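Skellcombe House – bedroom safety walk-round, 8 Apr 2024
Checked by me, with Kibet Langat holding the clipboard

I do this twice a year, bedrooms first as that's where people doze off with things plugged in.

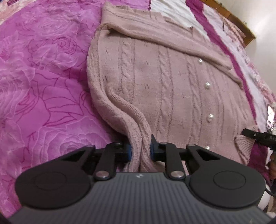
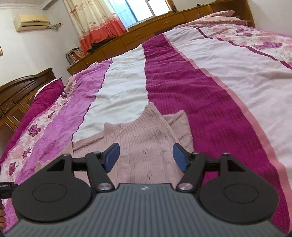
Both upstairs, striped bedspread room.

Smoke alarm, landing – OK. Very loud, sorry Chiharu!
Smoke alarm, room 12 – FAIL. Chirping. New battery in, retest in July.
Window restrictors – OK, though room 14 is stiff and wants a drop of oil.
Bedside lamps – one frayed flex, plug cut off and lamp binned (I quite liked it too).
Extension leads – Huệ had two daisy-chained behind the wardrobe. We've had words, nice ones.
Radiator valves – OK.
Stair carpet – loose on the third tread. Aiman is bringing his tacks.
Fire door closer – slow but shuts. Comment from last time still stands.
Carbon monoxide alarm – OK, tested twice as I forgot I'd done it.

Kitchen and boiler cupboard still to do.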